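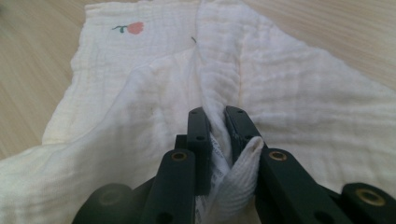

Cuaderno de taller, textil ligero
sáb. 13 de junio
Mesa de plegado, muselinas. Continúa la serie Fesura.

Objetivo del día: cerrar el procedimiento de doblado para la muselina estampada de flor y dejar fijadas las tolerancias antes de pasar el lote a empaquetado. Quedan pendientes de enero las notas sobre encogimiento, que copio más abajo porque la hoja original está medio ilegible.

Material. Gasa de algodón blanca, doble capa, dobladillo recto en el perímetro. Proveedor Palamarchuk, el mismo rollo que la tanda anterior. El blanco tira a crema en algunas zonas, más hacia los bordes. Lo comparé con el retal de referencia y entra en lo aceptado. Si el cliente pide blanco óptico habrá que cambiar de rollo; blanquear este deja la gasa áspera, ya se probó.

Estampado. Flor coral con tallo verde, pequeña, cerca de una esquina. Sirve de marca de orientación para todo el plegado: la pieza se extiende con la cara estampada hacia arriba y la flor arriba a la izquierda. En la hoja antigua ponía «flor a la derecha», que es la orientación vista desde el otro lado de la mesa. Corregido a bolígrafo en las dos copias.

Peso y medida
Pieza extendida sin tensar, lado largo: 1.260 mm. El arrugado propio del tejido hace que la medida dependa mucho de cómo se apoye la regla. Método: extender, alisar una sola vez con la palma desde el centro, esperar un minuto, medir. Si se alisa dos veces la pieza crece y ya no es comparable con las anteriores. Tara de la bandeja en la báscula: 596 g. La anoto otra vez porque cada vez que se cambia de bandeja alguien usa la vieja.

Lavado previo
Agua a 40 °C, ciclo corto, secado en plano. Sin suavizante. Con suavizante el crespón se abre, los pliegues resbalan entre sí y el paquete se deshace al meterlo en la caja. Secadora no, salvo que se quiera repetir la historia de enero.

Notas de enero, pasadas a limpio:
- El encogimiento se concentra a lo largo de la urdimbre. A lo ancho, despreciable con nuestra regla.
- El dobladillo encoge menos que el paño. Resultado: borde ondulado. No es defecto de costura.
- Las piezas de secadora salen con el arrugado más cerrado y no recuperan al extenderlas.
- Holst propuso cortar con más margen. Aprobado para el siguiente rollo, no para este.

Procedimiento de plegado (versión de trabajo)
1. Extender la pieza en la mesa clara, flor arriba a la izquierda. Comprobar que no hay borde metido debajo.
2. Repasar la superficie: hilos sueltos, motas, enganchones. Retirar con pinza fina, nunca tirando; si el hilo está cogido se corta a ras.
3. Coger el borde inferior por las dos esquinas y llevarlo al superior. No coger por el centro del paño.
4. Alinear dobladillo con dobladillo. Tolerancia: un ancho de dobladillo.
5. Segundo doblez en el mismo sentido.
6. Cerrar en tercios desde los lados, con la flor hacia fuera.
7. Asentar con la mano abierta, sin prensar.

Observaciones al paso 3. Cuando se coge un pellizco del paño en lugar de la esquina, la gasa se levanta en abanico, con los pliegues saliendo todos del punto de agarre, y arrastra una solapa en diagonal sobre el resto. A partir de ahí el dobladillo lateral queda tapado y no hay referencia para alinear. Corregirlo sobre la marcha lleva más tiempo que volver a extender. Regla: si se ha formado diagonal, soltar y volver al paso 1.

Lo mismo vale para las dos capas. Un pellizco superficial puede coger solo la de arriba y separarla de la de abajo; al soltar queda una bolsa de aire que no sale alisando. Hay que coger con las dos capas entre los dedos y notar el grosor.

Observaciones al paso 2. Con la luz del techo las motas claras no se distinguen del arrugado. Las oscuras sí, sobre todo encima de blanco. Rozīte sugiere luz rasante desde el lado de la ventana. Probado un rato con el flexo: mejora para los enganchones, empeora para las manchas, que se confunden con la sombra de cada ondulación. Dejar las dos luces y mirar dos veces. Hay que añadirlo a la hoja.

Costuras. En los paños de este rollo se nota una línea amarillenta en la zona de costura, más marcada cuando el tejido está recogido. Duda: hilo de otro tono o resto de apresto. Si es apresto tendría que bajar con un segundo lavado. Separar una pieza, lavarla otra vez en las mismas condiciones y compararla con una sin relavar. Hasta tener el resultado no se rechaza nada por ese motivo.

Mesa. La superficie no engancha la gasa. La mesa del fondo sí engancha, en el canto del lado de la pared; lijar o poner cinta antes de usarla para esto. No apoyar tijeras encima del paño extendido.

Registro. Acumulado de la serie en la hoja Fikura: 2.826 piezas dobladas. La hoja no distingue entre dobladas a la primera y redobladas. Pedí a Deividas una columna aparte; sin ese dato no se puede decir si el cambio del paso 3 sirve para algo.

Destino del lote: Skistuvholm, caja plana, paquete con la flor a la vista. Confirmar con Oluf la altura interior de la caja. La que figura en el pedido es la exterior y con el tercio cerrado vamos justos.

Pendiente
- Relavado de la pieza separada, costura amarillenta.
- Cinta en el canto de la mesa del fondo.
- Hoja de plegado: orientación corregida, dos luces, regla de la diagonal.
- Altura interior de la caja.
- Pinza fina nueva, la actual no cierra en punta.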